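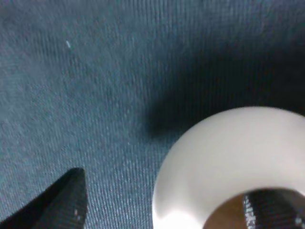 *Blue-grey weave at Lomside, with a stray bit of lint near the top left.*

Sipho Msimang has been selling the idea of soft desktops for three years, and he is good at it. Hard surfaces, he tells me before I have found a chair, are the reason shared offices sound like cafeterias. Cover the work surface in a dense woven fabric and the clatter goes away. He calls the line Sampaio and the colour Muvier, though to my eye it is slate blue with a bit of teal in it.

I asked the obvious question first. People eat at their desks. They drink at them all day long. Why would anyone put cloth there?

"You'd be amazed how little gets spilled," he said. I asked whether he had measured that. He had not. "We go by what clients tell us."

The clients, so far, are a law practice and 2 floors of an insurance office in Mallonthorpe. The covering costs $400 a desk, fitted, and Msimang says it will outlast the lease. When I pointed out that the oldest one went in last April, he laughed and said I should come back in ten years.

Jeferson Araújo looks after the rooms at Lomside, where 3 of the desks are on trial, and he was more careful with his words. He likes the quiet. "You put a mug down and you don't hear it. That part is true, I'll give him that." He also likes the colour, which he thinks forgives a lot.

It doesn't forgive lint. A pale thread shows up on that weave from a fair way off, and the fine diagonal ribs give it something to hang on to. Araújo keeps a roller in his drawer. "With the old tops I had a damp cloth and I was done," he said. "Now I'm grooming the furniture."

Had there been coffee stains? One, he said, and he had turned that desk to face the wall. Msimang hadn't heard about it until I brought it up. He said a specialist cleaner could lift it, and that the price of a visit would depend on the job. I asked for a ballpark figure and he promised to email one. It hasn't come.

I also wanted to know about writing by hand. Msimang said most people don't any more. Araújo said he does, every day, and that his pen goes through the page unless he puts a magazine underneath.

"It's a nice thing to rest your arms on," he said. "Would I pay for it myself? No. I'd buy a coaster."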